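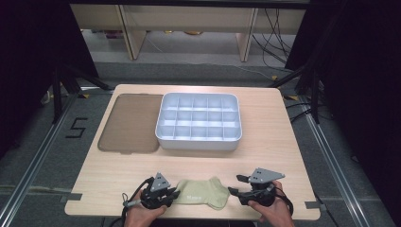 Costatell is recruiting two sorting and packing operatives for its Stistville site. The work consists of placing socks and other small garments into divided storage boxes, one item per compartment, and fitting the lid. The standard unit is a white plastic tray with fifteen compartments in three rows of five. Socks are supplied singly and must be laid flat on the table before folding, as with the olive-green one near the front edge. Folded items must not stand above the partitions.

Duties include checking garments for holes and missing labels, recording rejects, and keeping the work surface clear between batches. Work is carried out at a table in a carpeted room. No lifting is required.

Applicants should be able to work to a written folding guide and tell similar shades apart. Previous packing experience is useful but not essential. Training is given by Vy Vương during the first week.

Apply in writing to Deming Xia, quoting reference 713. Closing date: 9/7/24.

Costatell, Unit 47, Stistville | Contact | Back to top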